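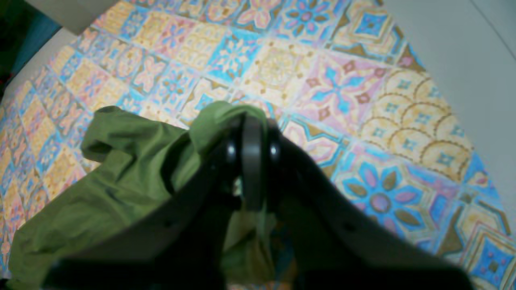

Olive-green cloth in a black gripper.

How to order new jerseys for a small rugby club

Last season I was responsible for the jersey order at Wundis, and I made several mistakes which cost us money. I write down the steps as I would do them now. They should work for any amateur club, also for soccer or hockey.

1. Fix the budget first

Ask the club for one number and write it in the first email to the supplier. Our budget was $2,096 for the senior team. The first offer, from Mesier, looked cheaper, but setup and shipping were missing in it. Always ask for the total price to your door.

2. Collect the sizes in person

Do not ask players to send their size by message. Many of them write the size they had five years ago. Borrow a sample set from the supplier and let everybody try it on after training. Rugby cuts are tight, so props and locks should also lift their arms and bend down before they decide.

3. Choose the color
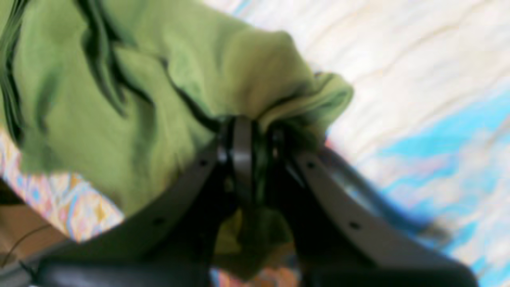

Choose your main color from a real piece of the fabric, never from a computer screen. Plinholm sent us swatches for free, and we looked at them on a Sunday at the field, once in the sun and once under the floodlights. Lay the swatch flat when you compare. In a bunched cloth, like the olive-green one in the photo, the deep creases look nearly black and the raised folds look more yellow, and then two people can argue for a long time over the same green. Look also at your opponents' colors, or you will need a second set very soon.

4. Place the sponsor

Our sponsor Besnard wanted the logo on the chest. Ask for the logo as a vector file, not a picture copied from a website. The sponsor paid $851, and we wrote in a short letter how many seasons the logo stays on the jersey.

5. Check the proof twice

The supplier sends a drawing — called a proof — before the production starts. Two people should read it separately. Check the numbers, the collar, the crest and the spelling of the town. After you sign, each change costs extra. We paid $50 to correct one sleeve.

6. Order early

For a season that starts in August, sign the proof in the spring. Add a few jerseys without numbers, in the larger sizes. They tear first.

Related
Washing mud out of a white collar
How to mark a field with string and paint
Choosing a mouthguard for juniors

Comments

We had the same problem with sizes. Is the sample set free, or do you pay a deposit?

Reply: We paid nothing, only the postage back.

Good tip with the swatches. Our "navy" came out purple.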